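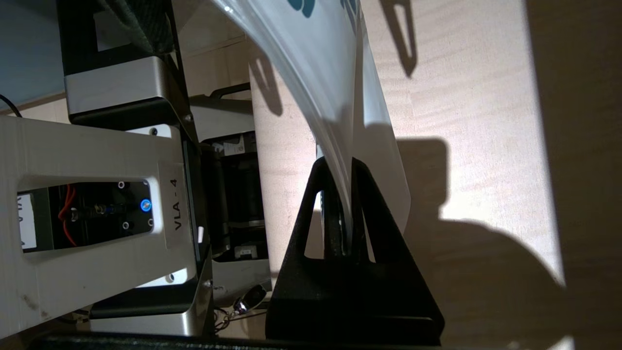

# Hollora arm build - FAQ

Updated 6/5/18. Same questions keep landing in my inbox so, one page. Will add more when I get a minute.

**What is Hollora?**
Two-arm bench build, done in a shared workshop. Picks up light stuff, puts it in stands and slots. Hobby money, hobby hours.

**Is there a kit?**
No. Parts list and print files only. A kit maybe in July, don't hold me to it.

**What did it cost?**
Just over 800 for one arm, not counting the things I broke. Second one was cheaper, had leftover screws and wire by then.

**Why is there a hole in the gripper housing?**
So I can see the LED and get at the connector without pulling the whole shell. First version was closed. Three screws out every time a wire came loose, never again.

**Blue LED doesn't come on. Dead board?**
Probably not. Check in this order:

- connector pushed all the way in (it feels seated before it is)
- red wires not pinched under the shell
- supply switched on at the wall, yes really

Still dark, then email me.

**Can I print the housing in black?**
Sure. White shows every scuff, mine looks terrible. Label it before it goes on the arm, easy to mix up two shells on one bench.

**What about the stand?**
Flat base, slot up the middle, triangle cutouts in the faces. Cutouts save plastic and the camera can see a bit of whats behind. Make the base wider than you think. The narrow one tipped over constantly.

**Why practice with a bendy sheet?**
Stiff card was too easy. A curved sheet springs back when you let go, so the release has to be slow. I wait 5 seconds before backing the arm off. Too long probably, works for me.

**Shiny surfaces confuse my camera. Help?**
Move the lamp. Shadows from the arm are just as bad, try light from two sides before you touch any settings.

**Which firmware?**
Build 2139. Older ones drop the wrist camera after a restart. Dont mix builds between arms.

**Does it work with Wandila controllers?**
Somebody wrote to say yes. Haven't tried it.

**Can I sell ones I make?**
Rather you didn't. Ask first.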